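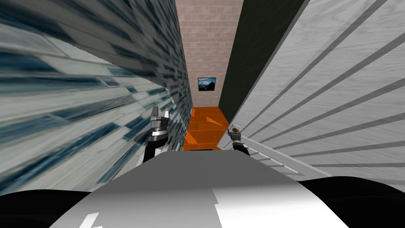 How to give feedback without grades

I doubt most rubrics teach anyone anything. Try this for one unit before you buy another.

1. Hold the grade back for 2 days. Hand over comments only.

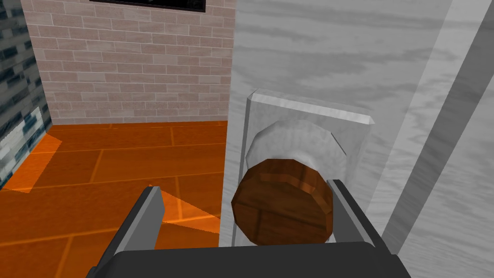
2. Ask each student to rewrite one paragraph using one comment. Keith Inskip swears by three — I've never seen the third get read. 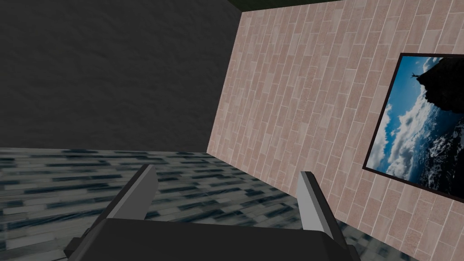

What if a student refuses to revise?

Let the first draft stand and talk with them at the next work period.

3. Enter the grade. Expect complaints.

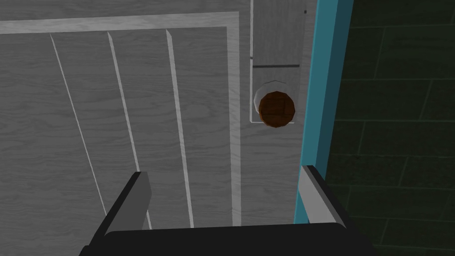

Gray door with a recessed panel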